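Saturday, workshop notebook, started over a second coffee

Spent the morning going back through the job logs for the Kennedy order, which I had been putting off all August. The question I keep circling is whether our estimates are bad or whether we just start the clock in the wrong place. I pulled 100 closed tickets out of Heltodeck and wrote down two numbers for each: what we promised and what we took. Slow going, but I do enjoy this kind of thing once I'm settled into it.

The export drops any ticket that was reopened, so 8 of them had to be copied in by hand. Note to whoever does this next – tick "include history" before you press the button, and go make yourself a sandwich, it takes a while!
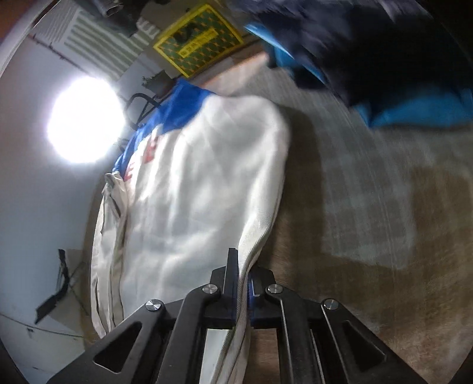
With those in, the picture got a good deal messier. The reopened ones are nearly all handoffs to Jenlow, and they sat for days waiting on a sign-off before anybody touched them. I plotted waiting time by itself and it swings all over the place, while the actual working time is lovely and steady. I was rather pleased with us, I'll admit.

Lerov is the odd one. Their budget line was 3000 and we came in under, yet the schedule slipped twice. I'd like to look at the last 20 change requests before I say anything in the Monday meeting. Left the sheet in the shared folder, second tab, yellow cells are my guesses – please correct them if you remember better than I do.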